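Home | Research | People | Gallery | Downloads | Contact

Filed under: Simulation, Grasping, Gallery

Minja in simulation: wrist views

Minja is the grasping policy we train at the Brelstead lab and then run on the bench arm in Nemport. All of the training data comes from a simulator. The policy sees one wrist view and nothing else, and at each step it puts out a small hand motion and an open or close command.

The question for this round was whether the look of the work surface matters more than the look of the objects. We trained two versions on 2817 simulated episodes each. One kept a single surface color throughout. The other, which we call Vorkum after the config file, changed the surface color and the lighting at the start of every episode. Objects, start poses and the training schedule were the same for both.

On the bench we ran 227 trials per version. The fixed-color version picked up the object in 69 of them. Vorkum did better on every surface we tried, and the gap was widest on the dark mat. Most of the remaining failures were early closes, where the fingers shut before the hand had come down far enough. We are looking at those now.

Cletus Fitzsimmons wrote the surface generator. It has 900 color and light settings, and the list is on the downloads page with the training scripts. Renders in this gallery are straight from the simulator with no retouching.

Wrist view, plain tan surface

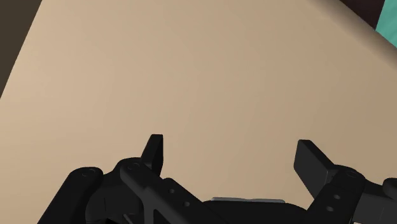

Simulated gripper with the fingers open over the tan surface. The color deepens from left to right.

The bench set from Nemport will go up in September, using the same wrist view. Runs on the dark mat will be listed separately.

Contact the gallery editor | Copyright Brelstead Lab | Back to top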